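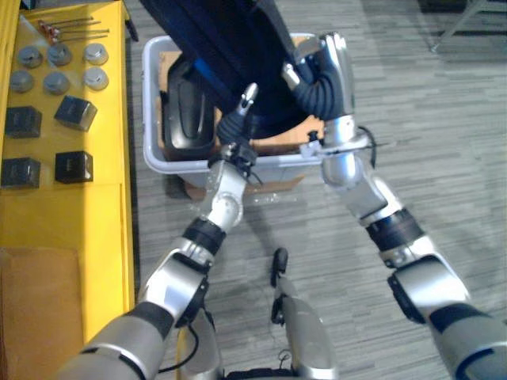 **hollowreed** replied to **Jannik Wendt**

Quince seeds should stay whole, and I would not move on this point. My grandmother in Civska kept them in a jar for the winter cough. She put a small spoon of them in a cup of cold water in the evening, and in the morning the water was thick like egg white. She took out the seeds and threw them away. She never crushed them, and she would have been angry to see a coffee grinder used for it.

---

**Jannik Wendt**

Thank you. I have to explain my first post better. I did not plan to grind them for eating. I read in an old household book that the ground seeds "give more strength to the water," and I wanted to know if people still do it. I have 94 grams of dried seeds from this year's fruit. It is a lot of seeds and I do not want to waste them.

My trees are the Lurkavton type, which is very sour and has many seeds. I dried them on paper in the kitchen.

---

**mossandmortar**

Please don't grind them. Quince seeds have amygdalin inside, the same thing as in apple seeds and bitter apricot kernels. When the seed is broken and gets wet, cyanide can come out of it. The slimy part we want is on the outside of the seed coat, so you get it without breaking anything.

Your book was perhaps written before people looked at this.

---

**Tamsel**

I think there is too much fear in this thread. People swallow apple seeds every day. In my family we boiled the quince seeds with sugar and lemon, some of them were broken for sure, and we are all still alive.

To the question: I use 228 ml of water for one flat teaspoon, whole seeds, and I stir from time to time. After one hour you have gel. You don't have to wait the whole night.

---

**mossandmortar**

"We are all still alive" is not a good way to measure a dose. A few whole apple seeds pass through the body closed. A spoon of powder is a different matter, especially for a child. I don't say that your family did something terrible. I say that there is no reason to do it with a grinder.

---

**Tamsel**

I also wrote whole seeds, if you read my second paragraph.

---

**mossandmortar**

You did, I am sorry. I read too fast. My answer was more about the broken ones.

---

**Jannik Wendt**

No problem from my side, I learn from both of you. The grinder stays in the cupboard.

Now a second question. Does warm water make the gel better? I have an Ikix kettle where I can choose the temperature, and the lowest step is 60 degrees Celsius. My first try with cold water came out very thin, even after the night.

---

**hollowreed**

Did you wash the seeds before drying? If you washed them well, you maybe washed the good part away. When I take seeds out of a fresh quince they are slippery, and I leave them so. I only pick off the fruit flesh, because it gets moldy.

---

**Jannik Wendt**

Yes, I washed them. Two times, and I rubbed them in a kitchen towel. I was proud how clean they looked.

---

**hollowreed**

Then I think you have found the answer. There should still be something left on them. Use more seeds for the same water.

---

**ketevan.r**

I come from the cosmetics side, so my use is different. I make a hair setting gel from quince seeds, and there I heat the water. It goes faster and I can strain it while it is warm, when it runs through the cloth more easily. Cold, it hangs in the cloth and you stand there squeezing.

For the throat I would stay with cold or lukewarm water. I have no proof for this, it is only how I was taught. It does not keep long in any case. Mine is in the refrigerator for two days and then I throw it out. It starts to smell a little sour before you can see anything.

---

**Tamsel**

Warm is fine also for the throat. The gel only makes a soft layer and calms the scratching, there is no delicate vitamin in it to protect. Add honey when it is not hot anymore, for the taste.

(No honey for babies under one year. I write it before somebody else does.)

---

**mossandmortar**

I was already typing it.

I agree with Tamsel about what it can do and what it can't. It feels good on a dry throat. It doesn't cure an infection. In the herb shop in our town, Seidel, they sell 100 grams of the seeds with a little leaflet that promises help for bronchitis, stomach ulcer and burned skin. For me this is too much. Please don't put homemade gel on a burn, it is not sterile.

---

**hollowreed**

My grandmother put it on cracked lips, and there I still do it. On a burn never.

If the cough stays for weeks, or there is fever or blood, then it is a matter for the doctor and not for the quince. She said this too, by the way. She was strict but she was not against doctors.

---

**Jannik Wendt**

I report back. Two flat teaspoons of my too clean seeds, one cup of water at 60 degrees, and I let it stand until after dinner. It is much thicker now and it pulls a string from the spoon. The taste is nearly nothing, a bit like the smell of the fruit. My wife says the feeling in the mouth is horrible. I don't mind it.

Can I use the same seeds again, or are they finished after one time?

---

**ketevan.r**

For hair I use them a second time on the same day, with half of the water. The second gel is weaker but it works. I would not dry them again and store them.

---

**Tamsel**

Same here, one repeat, then compost.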